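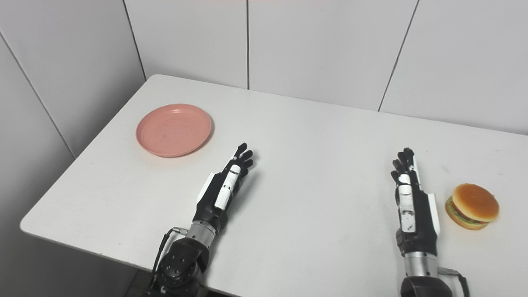 Caderno da oficina, junho, por volta das oito e meia da manhã

Retomo as notas da cola de amido, que ficaram a meio quando me chamaram para atender o telefone e depois, como sempre acontece, já não voltei a pegar na caneta. O volume que temos em mãos é o livro de registos da Merunero, 578 páginas, papel de trapo muito bonito no miolo e bastante cansado nas primeiras folhas, com a lombada solta e duas costuras antigas que alguém tentou remendar com uma cola animal escura e teimosa. Já me afeiçoei a ele, confesso. Tem contas de sabão, de velas e de fretes, e numa margem uma receita de marmelada que copiei para mim.

Cola de trigo, segunda tentativa: uma parte de amido para 8 de água, em peso. Deixei o amido de molho durante a noite, no frigorífico, e cozi em banho-maria com lume muito brando, sempre a mexer com a espátula de bambu. Ficou translúcida e com bom corpo, mas ao passar na peneira notei uns grumos pequenos junto ao fundo, culpa minha, que parei de mexer para fechar a janela. Passei três vezes e melhorou bastante. Para os papéis japoneses mais finos diluí até à consistência de leite gordo (o Alper Aydoğan diz iogurte batido, e cada um lá se entende com os seus lacticínios!).

Testes de remoção da cola antiga: metilcelulose em cataplasma, aplicada em faixas estreitas sobre a lombada. Aos dez minutos ainda estava dura; aos vinte e cinco já levantava com a espátula de osso, sem arrancar fibra. No caderno da frente tive de repetir, porque há ali uma segunda camada por baixo, mais amarela e quebradiça. Não forcei. Quem pegar nisto depois de mim, por favor, tenha a mesma paciência e mude o mata-borrão mais vezes do que parece necessário.

Chegou o papel da Greris, 200 folhas, tom creme, um pouco mais quente do que a amostra que nos tinham mandado. Para enxertos no miolo serve lindamente, para as guardas acho que não. Pus duas tiras à janela, meio tapadas com cartão, para ver como se portam com a luz. Escrever à Zupan a perguntar pela linha de linho, que a nossa está no fim e a que comprámos na cidade desfia logo na terceira passagem pela agulha, uma tristeza.

Prensa grande: o parafuso continua a chiar. Limpei e pus cera, ficou melhor, mas convém não apertar com pressa. Lembrete para mim e para quem cá estiver de tarde: os cadernos 4 a 7 estão entre tábuas, com peso, e não devem sair de lá antes de amanhã ao meio-dia, por mais curiosidade que haja.

O arquivo de Utdale voltou a perguntar pelas pastas de correspondência. Falam em até 1000 cartas, muitas ainda dobradas em quatro, e querem uma estimativa de tempo. Respondi que precisava de ver uma caixa primeiro, porque desdobrar papel ressequido leva o tempo que leva e não gosto de prometer às cegas.

Para continuar: costura do caderno 1 sobre fitas, experimentar a cola mais espessa na charneira e comprar amido.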